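**Reporting success rates when the props never move — is this a fair baseline?**

**Heriberto Zavala**, 2019-11-12

I'm writing up a comparison for the Nivon project and want a second opinion on method before I send it round.

We trained one policy on 2000 demonstrations of toaster oven tasks. The evaluation was 117 trials. In all of them I tried to keep the other items where they were: ketchup on its plate, colander on the left, blue bowl next to it. Only the task given to the arm changed.

Overhead and arm views from the bench:
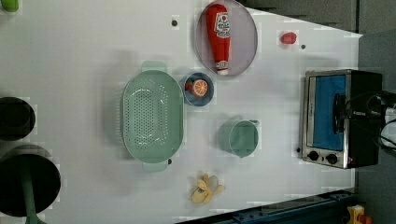
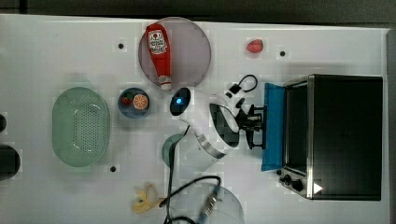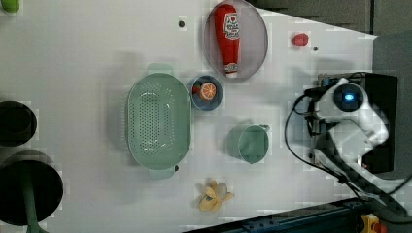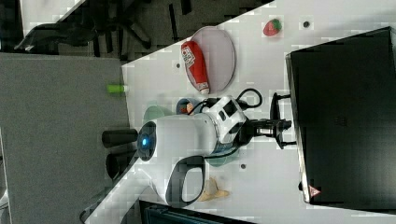 My supervisor at Purville thinks a fixed layout makes the result weaker, as the policy could be learning positions and ignoring what the objects are. My view is that a fixed layout is the only way to compare 2 policies without the clutter getting in the way. Which should I report? I don't have time to collect the training set again, but I can run more trials before the deadline.

---

**Heidrun Lehner**

Report both, in separate tables.

The fixed layout is a fair way to compare one policy with another. It tells you very little about whether either would cope with a different table, so the text shouldn't claim that it does. Call it "fixed scene" in the caption and say how you reset the items between trials. If you reset by eye, write that down too. We used a printed overlay from the overhead camera at Prastham and items still drifted over a session.

Then do a smaller set with the layout changed. I would use 4 new arrangements, chosen before you run anything, and give both policies exactly the same ones. Swap the large items first — plate and colander — and leave the oven alone. If you move the oven as well you won't know which change caused a failure.

Two other points. Keep the start pose of the arm the same across policies and state it. And give the raw counts as well as the percentage. Reviewers will ask for them.

---

**aigner_bench**

Had the same argument in our group in September. Just randomise everything, fixed scenes are a waste of time.

---

**Heidrun Lehner**

I don't agree with that for a policy comparison. With everything randomised you need far more trials before a difference means anything, and he has a deadline.

---

**Heriberto Zavala**

Thanks. I'll go with the separate tables and the set arrangements. The resets were by eye, so that goes in the method section. Start pose was the same for both, I checked the logs this morning.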